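ホーム　助成先一覧　活動報告　お問い合わせ
このページを印刷する　メールで送る

両手作業の計画ソフトウェア開発　中間報告(3月分)

Kidholm財団 助成ご担当 Yolotzin Tlapale 様

いつも温かいお励ましをいただき、ありがとうございます。前回の報告では「次はもう少し短くまとめます」とお約束したのですが、書き始めるとお伝えしたいことが次々に出てきてしまい、今回もやや長くなりそうです。お茶でも召し上がりながらお読みいただければ幸いです。

まず全体の進み具合ですが、左右の手の動きを同時に決める計画モジュール「Ilel」は、予定していた機能のうち、把持位置の候補出しと、両手の時間合わせまでが動くようになりました。残っているのは持ち替えの部分で、こちらは後ほど書きます。知覚側の「Zorkitz」は、皿や鉢のように縁のある器の輪郭を推定するところまで来ています。

教示データは、収録した1504本の点検が一通り終わりました。このうち157本は左右の時刻がずれていたため、いったん学習から外してあります。原因は記録ソフトの書き出し処理で、片方の手の時刻だけが、ファイルを閉じるときの値で上書きされる場合がありました。わかってしまえば数行の修正でしたが、たどり着くまでにGumaro Zavalaが二晩ほど記録とにらめっこをしており、この場を借りて労をねぎらいたいと思います。外した分も、手首の加速度の山を突き合わせれば合わせ直せそうなので、捨てずに取ってあります。

時刻の問題が片づいたおかげで、Ilelの評価もようやく落ち着いてできるようになりました。再生試験を300回行い、左右の指が器の縁に届く時刻の差を見たところ、中央値は62ミリ秒でした。申請書に書いた目標にはまだ届いていません。差が大きくなるのは、片方の手が先に縁に触れて、器がわずかに回ってしまう場合に偏っています。先に触れた側の力を弱めて待たせる処理を試作中で、手応えは悪くないのですが、待たせすぎると今度は動作全体が間延びします。このあたりの加減は、もうしばらく触ってみないと何とも申し上げられません。

Zorkitzについては、白い紙皿に思いのほか手を焼いております。柄のあるテーブルクロスの上では、印刷された果物の丸い輪郭を器の縁と取り違えることがあり、窓の光が強いと、今度は皿の縁のほうが白く飛んで途切れてしまいます。そこで、輪郭を一枚の画像だけで決めず、手首の動きに合わせて前後の数枚から縁の高さを見積もる方式に改めました。印刷の模様には高さがありませんから、理屈のうえでは素直に見分けがつきます。実際には手首が止まっている間の見積もりが弱く、この区間だけは以前の方式の結果を引き継ぐようにしています。

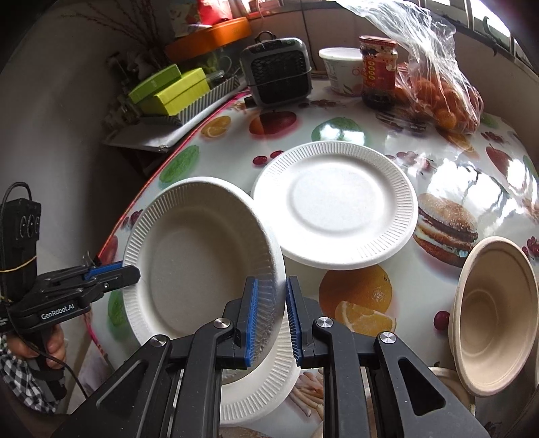

もう一つ気にかかっているのが、縁を両側から挟んだときの力の釣り合いです。紙皿は薄く、硬い器と同じ設定のままでは、計画上は正しい位置を挟んでいても縁がたわむおそれがあります。現在のIlelは器を変形しない物として扱っていますので、たわみを見込んだ余裕を指の開きに持たせることにしました。きちんとした変形の模型を入れる案もありましたが、計算時間との兼ね合いで、今期は見送らせてください。

道具まわりでは、収録データを眺めるための閲覧ツール「Alaoui」に、左右の手の軌跡を並べて再生する画面を足しました。地味な作業ながら、部内ではこれが一番喜ばれております。時刻のずれた収録も、この画面があれば早くに気づけたはずで、もっと先に作ればよかったと反省しているところです。

来期にお願いしたいことが一点ございます。持ち替えの計画は当初の見込みより探索に時間がかかるため、謝金として計上していた分の一部を計算機の利用料に振り替えさせていただけないでしょうか。総額は変わりません。内訳の案は別便でお送りしますので、ご都合のよいときにご覧ください。

次の報告までには、持ち替えを含む一連の動作をIlelだけで通して計画できるところまで進めるつもりです。

計画ソフトウェア開発担当一同

前の報告　次の報告　一覧へ戻る
このページを印刷する　メールで送る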